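Gruswood Rowing Room: Questions About Training and Calories

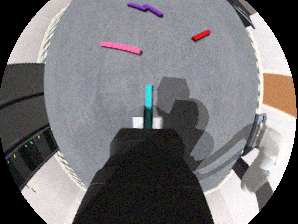

A slim cyan bar between two white fingertips, on a speckled gray surface.

These are the questions members send in most often about the indoor rowing program. Answers are by Kenneth Cruickshank, who writes the session plans, and Sølve Ljungberg, who teaches the evening groups. Last updated in June.

Do I need to have rowed before?

No. Most people who sign up have never sat on a rowing machine. Your first visit is a 30 minute introduction covering the stroke, the foot straps and the monitor. After that you can book any session marked Level 1.

Why does the monitor show more calories than my watch?

They work it out in different ways. The rowing machine measures the work done at the handle and turns that into calories with a fixed formula, usually for one standard body weight. Your watch goes by heart rate along with the age, weight and sex you entered. Neither is a direct measurement. Pick one, stick with it, and use it to compare your own sessions with each other.

My last session showed 511 calories. Is that good?

It depends on how long you rowed and how much you weigh. For a full hour at a steady pace it's a normal number for an average-sized adult. In half an hour it would be very hard work. We'd look at your pace per 500 meters first, which tells us more about how you're rowing.

What should I set the damper to?

Somewhere between 3 and 5. A high setting feels heavier, but it doesn't make the workout better by itself, and it tires the lower back. If you come in and find the lever at 10, move it down before you start.

How many strokes per minute should I take?

For steady rowing, 18 to 24. Intervals can go up to 28 or so. New rowers nearly always rate too high and push too little. Try to keep the same pace while dropping two strokes a minute and you'll feel where the effort has to come from.

Should I eat before a session?

For the evening groups, a small meal two or three hours before works for most people. If you row at 6 a.m. you may be fine with a banana or with nothing at all. Bring water either way. For sessions under an hour you don't need a sports drink.

Can I lose weight by rowing only?

Some people do. Rowing uses a fair amount of energy, but it's easy to eat back what you burned, and hunger often shows up a few hours later. If weight is your main goal, keep an eye on food as well. We don't hand out meal plans. For that, please see a registered dietitian.

What is the Turik Challenge?

It's our summer distance event. Each entrant rows as many meters as they like over the month and logs them on the sheet by the door. Last year 87 members took part. You get a T-shirt at the end - there's no prize for first place. Meters rowed at home count if you send a photo of the monitor.

What is the Sastell test?

A 1000 meter row done at the start and end of each training block. Warm up for ten minutes, rest for three, then row it at the best pace you can hold. Sølve uses the result to set your interval paces. Don't do it if you've been sick in the last week.

My lower back hurts afterward. What am I doing wrong?

Usually one of two things. Either you're leaning back too far at the finish, or you're opening your back before your legs have done their part. Legs first, then the body, then the arms. On the way forward it's arms, body, legs. Ask for a technique check, which is free for members. If the pain is sharp, goes down the leg or lasts more than a few days, stop rowing and see a doctor.

How often should I come?

Two or three times a week is plenty for the first two months. Leave a day between hard sessions. Walking or easy cycling on the other days is fine.

Can I use the Pesonen Street entrance?

Yes, until 8 p.m. After that it's locked and you need to come in from the parking lot. Your member card works on both doors.

How do I cancel a booking?

Through the booking page, up to four hours before the session. Later than that, the session is taken off your card. If you're on the waiting list you'll get a text when a place opens - reply within the hour to keep it.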